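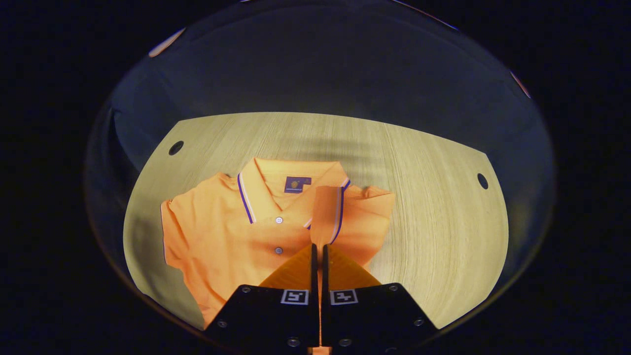 Gasness bus riders face nine more weeks of gaps on the 26

26 September 2026

Anyone waiting for the number 26 between Gasness and Messina this month will know the drill by now. Board says four minutes. Then it says due. Then it says nothing.

Operator Pinel has confirmed the cut timetable will stay in place until the end of November, nine weeks from now. It was meant to be over before the schools went back. Driver shortages, the company says, plus two vehicles off the road waiting on parts.

Passengers sent in 1,355 complaints over the summer, nearly all of them on this one route. Most were about evening buses that never showed up. Others were about full buses going straight past the stop at Bultano Cross, where there is no shelter and the nearest other service is a long walk uphill.

Fares are not coming down in the meantime. Pinel did say monthly pass holders can ask for four days to be added to their pass, but only by filling in a form at the Messina ticket office, which shuts at 4. So if you work normal hours, good luck.

The council says it has asked for a meeting and is "dissapointed" with the delay. It has powers to fine the company for missed journeys and has not used them so far. Asked if it would, a spokeswoman said all options were being looked at. Same answer as in the spring.

What is running: one bus an hour in the daytime, down from three. Last bus out of Messina is now 9pm. Sundays, nothing past Bultano after lunch. The early works bus stays as it was, for now anyway.

Pinel's app still shows the old times. The paper timetables at the stops are the right ones, or they were when we checked yesterday morning, apart from the one outside Gasness library which has been ripped down.

A public meeting is planned for Gasness town hall, no date yet. We'll put it up when we get it. If your bus didnt turn up this week send us the stop and the time and we will pass them on.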